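Ticket: Weights wrong + metal tags wrong after update (Dokum 7)
Opened by: Refilwe Mahlangu
Opened: 2019-02-04
Product: Dokum desktop, Windows
Status: Closed

Refilwe Mahlangu wrote:

Hi, need help with this pretty fast, I have to hand the list over to the Porkonstead coin club and right now it's garbage.

Collection is 1,942 records. Mostly US small cents, some silver dimes and quarters, a box of foreign. Was fine until I took the update to version 7. Since then any coin I weigh comes in with the wrong weight. Bronze cent should be 3.11 g, shows 311. Zinc cent should be 2.50, shows 250. Dimes also 250. So a cent that weighs like a hamburger.

Scale is a Prida pocket scale on the USB cable. Display on the scale itself is right, I'm looking at it. 3.11 on the scale, 311 in Dokum.

The worse thing is the metal tag. I have the rule switched on that sorts 1982 cents into bronze or zinc by weight. Now every one gets tagged "bronze, heavy". All of them. The whole point of weighing 1982s is telling them apart so that's no use to me.

What I tried already:
- Restarted Dokum. No change.
- Restarted the computer. No change.
- Different USB port. No change.
- Recalibrated the scale with the 100 g weight. Scale says 100.00. Dokum says 10000.
- Typed a weight by hand, 3.11. Saves as 3.11. So it's only from the scale.

Backup from before the update exists. Don't want to go back to it if I can avoid it, I've added a lot since.

Oluf Hviid (Dokum support) replied:

Hi Refilwe, thanks, the hand-typed test helps a lot. Sounds like the decimal point is being thrown away on the way in. Few things please:

1. Settings, Devices, Scale. What does it say under Number format?
2. What unit is the scale set to, and what unit does that same screen say?
3. Are you using a plain scale profile or one of the shared ones?
4. How many records have the bad weight? Filter on weight over 100 and tell me the total at the bottom.

Please don't run the metal rule again until we have this sorted. It writes over the old tag each time.

Refilwe Mahlangu wrote:

1. Number format says "1.234,56". I did not set that. Never touched it.
2. Grams both.
3. Shared one, it's the Adamczyk profile, got it off your downloads page last June. It puts the weight, the date weighed and the location in with one key press. Works great normally.
4. 218 records. But wait, that can't be all, I've weighed 393 cents. So the rest were before the update and those still look ok? Checked a handful, yes, fine. 3.10, 3.12, 3.08, normal worn bronze.

Too late on the rule, I'd run it twice before I read your message. Sorry

Oluf Hviid replied:

No harm done, we can get the tags back.

So it's the profile. The Adamczyk one was written with comma decimals and never said so in the file. Old versions of Dokum ignored the setting and guessed. Version 7 does what the file says, and takes the point in 3.11 as a thousands mark. Drops it. You get 311.

Do this, in this order:

a) Close any open tray windows.
b) Settings, Devices, Scale, Number format, pick "1,234.56". Save.
c) Unplug the scale, count to five, plug it back in.
d) Weigh one coin you know. Tell me what comes in.

Leave the 218 bad ones alone for now.

Refilwe Mahlangu wrote:

Did a to d. Weighed a 1964 dime, scale 2.48, Dokum 2.48. Hurray. Second one, a 1975 cent, 3.09 and 3.09.

Closed the program, opened it again, weighed the same cent. 309. Went back to settings and it's on "1.234,56" again. So it doesn't stick??

Also noticed the location is off on the new ones. Every coin I weighed since the update says it's in the same place no matter what tray I have open. Might be a separate problem, tell me if you want a new ticket. 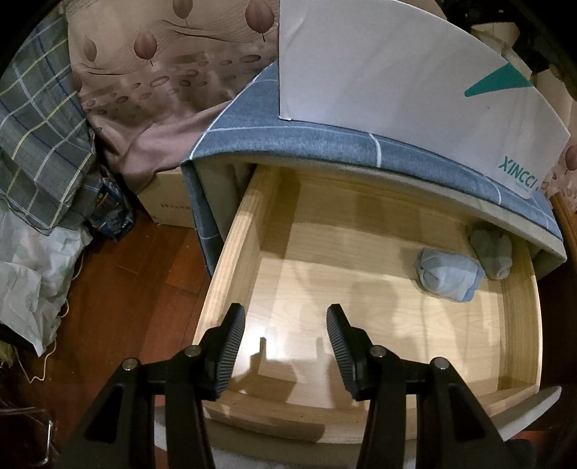
Location field first, as I got the exact wording off the screen now. It's all going in as "BED-01", which is the first location on my list and the oldest. I started the list alphabetically and never thought about it again. BED-01 is the wooden pull-out drawer under the bed, and the only thing I keep in there these days is socks, a light blue rolled one and a gray one back in the corner. No coins, those all went into the cabinet when I got proper trays. According to Dokum it now holds 218 cents. Same 218 as the bad weights, I compared the two filters and the record numbers match all the way down. So I'm guessing same cause? Should be CAB-03 through CAB-09 depending on tray.

Oluf Hviid replied:

Same ticket is fine, and yes, same cause. The profile sends weight, date and location as one line with commas between. If Dokum is in comma-decimal mode it can't split the line right, the location comes out blank, and blank falls back to the first one on your list. You can delete BED-01 later if you don't use it, but NOT yet please, we need it to find the records.

About it not sticking: the profile reloads at startup and writes its own setting back over yours. Need to fix the file, not the screen.

1. Close Dokum.
2. Documents, Dokum, Profiles. Make a copy of the Adamczyk file and put the copy on your desktop.
3. Open the original in Notepad.
4. Near the top is a line that says decimal=auto. Change it to decimal=point. Nothing else on that line, no space at the end.
5. Save, close, start Dokum, check the setting.

Refilwe Mahlangu wrote:

No line like that. There's "decimal=" with nothing after it. Do I fill it in?

Oluf Hviid replied:

Yes, sorry, older copy of the file. decimal=point, lower case.

Refilwe Mahlangu wrote:

Ok done. Setting says "1,234.56" now. Closed and reopened three times, stays. Weighed the 1975 cent, 3.09 each time, location CAB-04 and that's the tray I have open. 

First try did not work by the way, Notepad saved it as .txt on the end and the profile vanished from the menu. Renamed it, came back. Maybe put that in your instructions.

Now what about the 218.

Oluf Hviid replied:

Good catch on the .txt, adding it.

For the old ones:

Weights: filter on location BED-01, select all, Edit, Batch, Weight, divide by 100. Check the preview before you hit OK. If any row in there had a weight you typed by hand it'll get divided too, so untick those.

Locations: can't recover from the record itself, but the weighing log keeps the tray window that was open. Tools, Logs, Weighing, "Restore location from log".

Tags: after the weights are right, run the metal rule once on the same records. If you ever changed a tag by hand the rule will overwrite it, sorry, only way back for those is your backup.

Make a fresh backup before all of this.

Refilwe Mahlangu wrote:

Backup made. Weights done. Preview had one odd row, 0.0309, that was the test cent I'd typed in myself as 3.09 before. Unticked it. All the others look right, nothing under 2.4 and nothing over 3.2.

Locations restored for most. Seven came back as "unknown tray". I think I'd closed the tray window and just kept weighing. Looked them up in the cabinet, all in tray 6, fixed by hand.

Ran the rule. 1982s split into bronze and zinc again. Pulled out a few from each side and weighed them over, they agree. One 1982 small date weighs 2.81, rule put it as "check". Too heavy for zinc and too light for bronze. It's pretty chewed up and there's green on the rim, so could be bronze with metal gone. Not your problem, I'll look at the edge with a loupe.

Silver is fine, I hadn't weighed any of it since the update apart from the one test dime.

Can I remove BED-01 now?

Oluf Hviid replied:

Yes, if the filter shows zero records in it. Dokum will ask twice. And if you want a safer fallback make a location called "AAA check me" so that blanks land somewhere you'll notice.

I've reported the profile so the download gets replaced. If you update it from the page later, look at the decimal line again afterwards.

Anything else open on this one?

Refilwe Mahlangu wrote:

Zero records, removed. Made the AAA one. 

One small thing, the printed list still shows weights with three decimals, 3.090 etc. Scale only does two. Can that be set?

Oluf Hviid replied:

Print, Columns, Weight, Decimals. Set it to 2 and save the layout, otherwise it goes back next time.

Refilwe Mahlangu wrote:

Got it. Printing now. You can close this, thanks Oluf

Ticket closed by: Oluf Hviid
Resolution: Shared scale profile had empty decimal setting. Edited by customer to decimal=point. Batch corrected weights, locations restored from weighing log, metal rule rerun.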